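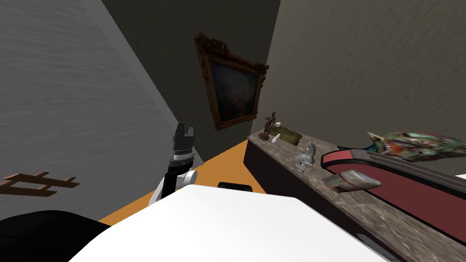
**Mereana Hinds**

I look after one mobile arm on a Cosar base, and since July the gripper does not close evenly. I cleaned the fingers and ran the homing 2 times, but one finger still arrives before the other. With the arm raised and the fingers pointing up, as in my simulation model, I can see the joint below the gripper clear of the white body, so I thought this is a good position for service. Is it safe to take the fingers off like this, or must I park the arm first?

**Glenys Goodwin**

Please park it first. If the brake lets go while your hands are there, the arm comes down on the body panel. Then:

- switch off and wait 30 seconds
- take off both fingers and clean the rail with a dry cloth
- put a little grease on it - we use Clarnent
- fit the fingers again and home with nothing between them

Our interval is 500 hours, but with dusty parts I do it at 300. If the difference stays after this, look at the small coupling behind the finger carriage. Mine had a crack which I found only with a lamp.

**Maihi**

Had the same, was a loose screw on one finger. Check that before the grease.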